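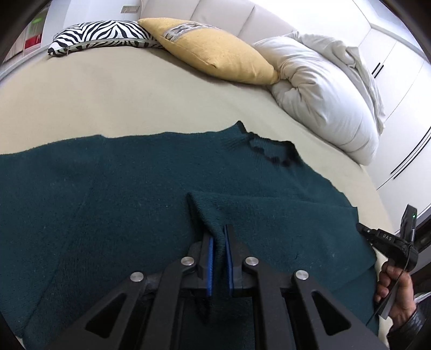
Photo: Stellan Granström

Last updated: January

I've had this teal knit from Fanovard for 14 months now and I still grab it most Saturdays (it cost me $40, so no complaints there!). It's soft and a bit fuzzy, and yes, it pills a little and picks up lint like crazy. I go over it with a lint roller before I wear it out.

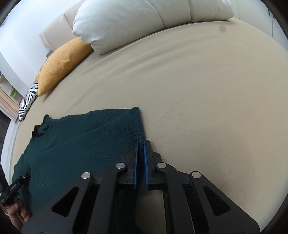

Flat on the bed, lint specks and all.

Folding is easy enough, though the knit creases if I leave it under a pile. Sizing runs big, so go down one. I'd buy it again, maybe in gray.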